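Projects > Shared Workshop > Final Reports

Filleo: A Countertop Robot for Light Kitchen Tasks

Final project report, Sindville shared workshop

1. Summary

This report describes the design, assembly and testing of Filleo, a small robot built to carry out light pick-and-place tasks on a kitchen counter. The work was carried out over two terms in the shared workshop at Sindville and in a home kitchen. The project set out to answer a limited question: whether a student team with modest tools could build a single-arm robot able to move small, light objects between known places on a counter without damaging them and without constant correction by an operator.

The finished robot completed 81 of 100 scored transfers without assistance. The target stated in the proposal was 75 percent. The target for cycle time was not met, and the reasons are discussed in Section 6.

2. Background and Scope

The proposal submitted in September listed three candidate settings for the robot: a workbench, a desk and a kitchen counter. The counter was selected after a review of the available space and of the kinds of objects that could be handled safely. Kitchen objects vary in shape and surface, and many of them are light enough for small motors. A counter also has a fixed height and a flat surface, which simplifies calibration.

The following were placed outside the scope of the project at the start:

- handling of knives, glass or anything hot
- operation of any appliance
- contact with food intended to be eaten
- movement of the robot along the counter under its own power

Toy fruit was used for all scored transfers. It is inexpensive, can be dropped repeatedly, and keeps its shape from one session to the next. The team recognizes that real fruit is heavier and more easily bruised, and no claim is made here about how the robot would perform with it.

3. Design

3.1 Body and head

The body was designed as an upright shell that could be opened from the rear with two screws. An early version had a square head, which struck the underside of wall cabinets when the robot was turned. It was replaced in November with a rounded one. The status light was moved to the top of the head at the same time, so that a person standing over the counter could read it without bending down.

3.2 Arm

The arm is built in segments, each driven by its own motor. The first arm was made with the cables inside the segments. This gave a clean appearance but made repairs slow: replacing one motor took most of an afternoon and required the arm to be fully taken apart. In the second version the cables were brought to the outside and wrapped along the arm. The change added some bulk, and it reduced the time needed to replace a motor to less than an hour.

Power and data for the arm pass through a connector block. The fittings were chosen so that they could be tightened by hand.

3.3 Controller

The controller board, called Yu in the project files, was assembled in the workshop from standard parts. It reads the position of each joint, compares it with the planned path and sends corrections to the motors. Yu also holds a table of limits for each joint. If a joint reaches its limit, the board stops the arm and waits for the operator.

Two Yu boards were made. The first failed in January after a power lead was connected in reverse. Protection against reversed leads was added to the second board, which was used for every trial reported here.

3.4 Software

The planning software, Fatis, runs on a laptop connected to the robot. The operator enters a starting point and an ending point, and Fatis produces a path that lifts the object, carries it at a fixed height and lowers it. Paths can be saved and repeated. Fatis does not recognize objects. The operator must tell it what is being moved, and it then selects a grip setting from a list.

4. Assembly and Calibration

Assembly took place in the shared workshop, where bench space is booked in blocks of three hours. The complete build used 171 separate parts, not counting screws. Where possible the shell parts were printed in groups so that the printer could be left free for other members during the day.

Several lessons from this phase may be useful to later teams. Parts should be labeled as they come off the printer; two nearly identical brackets were exchanged early in the build, and the resulting tilt in the shoulder was not noticed until calibration. Booking should include time for clearing the bench, which the team repeatedly underestimated. Cables should be cut longer than the drawing indicates — the drawing shows them at rest, and the arm needs slack at full reach.

Calibration was carried out first on the bench and then repeated in the kitchen. The bench surface was level to within a very small margin. The counter was not, and it sloped slightly toward the front. A correction for the slope was added to Fatis as a setting that the operator enters once for each location.

A cutting board was adopted as the work surface beneath the robot. It limited sliding, protected the counter and gave the team a fixed reference for placing the robot in the same position at each session. A groove near the edge of the board provided a convenient line for measuring.
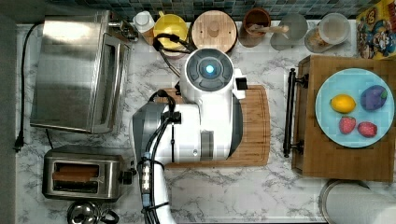

Yu Fatima asked at the interim review whether a robot that depends on being set down in exactly the right place could fairly be called a kitchen robot, and suggested that the cables would be the first thing to fail in daily use.

Both points were taken up in the second term. On placement, the team measured how far the robot could be shifted before transfers began to fail, and then added a short alignment routine in which the arm touches two known points and adjusts the saved path. On cabling, the outer wrap was extended and an inspection was added to the start of each session. One cable was replaced during the trials after its covering showed wear close to a joint.

5. Trials

5.1 Method

Each trial consisted of one transfer from a marked starting point to a marked ending point. A transfer was counted as successful if the object was released within the marked area, had not been dropped and had required no action by the operator after the start command. A transfer in which the arm stopped at a joint limit was counted as a failure, even if the operator was able to resume it.

Trials were held in the evening, between 6 p.m. and 9 p.m., when the kitchen was available. The overhead lights were kept on throughout. The alignment routine was run at the start of every session and again whenever the robot had been moved.

5.2 Results

Of the 100 scored transfers, 81 were successful. The failures fell mainly into two groups. In the larger group the object slipped as it was lifted, most often when the grip had closed near one end. In the second group the arm stopped at a joint limit while reaching toward the far side of its range. The remaining failures were caused by operator entries in Fatis, including a starting point typed with two digits reversed.

Performance was not even over time. Early sessions contained most of the slips. After the grip settings for small, round objects were revised, slips became uncommon, and the later sessions were interrupted chiefly by joint-limit stops.

The longest transfer took 98 seconds, measured from the start command to release. The proposal had set a limit of 60 seconds for any single transfer.

6. Discussion

The success rate met the target, but the cycle time did not. The main cause is the fixed carrying height. Fatis raises every object to the same level before moving it sideways, whether or not anything stands in the way. A lower path would be faster on a clear stretch of counter. The team considered this change in March and decided against it, as the software had by then been tested only with the fixed height and there was not enough time to repeat the earlier work.

The counter itself proved more demanding than the bench. Appliances, containers and trays take up space that the arm might otherwise use, and their positions change when a household is using the room. The saved paths make no allowance for this. Before each session the operator checked by eye that the path was clear, and on several occasions objects had to be moved back before work could begin. A robot intended for regular use would need some means of detecting such changes.

The external cables were the subject of some disagreement within the team. They make the arm easier to repair, and they are also easier to catch on things. The present arrangement is acceptable for supervised testing. It should not be considered a final design.

7. Safety

A person was present at all times while the robot was powered. The stop switch was tested before each session, and the result was entered in the log. The speed of the arm was limited in the Yu controller, so that an error in Fatis could not override it. No injuries or damage to property occurred. The reversed lead in January produced a smell of burning and a brief shutdown of the bench supply, and the workshop was informed the same evening.

8. Recommendations

It is recommended that any continuation of the project begin with the gripper. A softer contact surface would probably remove many of the remaining slips. Variable carrying height should be added to Fatis and tested on the bench before it is tried on a counter. The joint limits stored in Yu were set cautiously and should be measured again, one joint at a time.

The drawings, the parts list and both versions of the arm have been left with the Sindville workshop. The second Yu board remains installed in the robot. The first is stored in the same box, marked as faulty, and its motor connectors can be reused.

Related reports

Low-Cost Joint Sensors: Bench Results
A Sorting Tray for Small Hardware
Printer Scheduling in the Sindville Workshop
Fatis User Notes, Second Revision
Repairing the Yu Board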